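Subject: Re: Rullwood 50mm, focus shift when stopping down
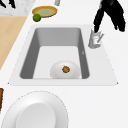
On 3/29/21, Lyle Schumacher wrote:

> Second copy of the Rullwood 50 and it does the same thing as the
> first. Focus wide open at close range, stop down to f/4, and the
> plane of sharp focus has moved behind the target. By f/8 depth of
> field covers it. Body is the Itetti with the Kulbridge adapter.
> Is this the lens or the adapter? The seller says the adapter, and
> wants me to pay shipping if I send it back again.

The lens. An adapter of the wrong thickness moves the whole focus range by a fixed amount, and the error is the same at every aperture. If you focus through the lens, it drops out except at the infinity stop. A shift that changes with the aperture is residual spherical aberration, and this design has plenty of it.

I ran mine on the bench in February. Target distance was 432 mm, camera on a rail, magnified live view. Focused wide open, then stopped down one stop at a time without touching the ring. Best focus moved back nearly 9 mm between wide open and f/4. After that it stayed put as far as I could measure. Repeated the run 10 times and the spread was small enough to ignore.

The older Rebelo 50 shows the same behavior, with less of it.

Two ways to deal with it:

Focus at the aperture you are going to shoot at. The finder gets dim and noisy at f/5.6 but it works. Turn off exposure preview if the body allows it.

Or focus wide open and apply a correction from your own table. This is only practical on a rail or a tripod, and the table has to be redone for each working distance.

Do not shim the adapter. You would lose infinity and the shift would still be there.

One thing to check before you write to the seller: does your copy focus past infinity on the Kulbridge? Mine does, by a small amount, and that part is the adapter. He may be mixing up the two problems. If you can post a pair of crops, wide open and f/4, same ring position, I will compare them to mine.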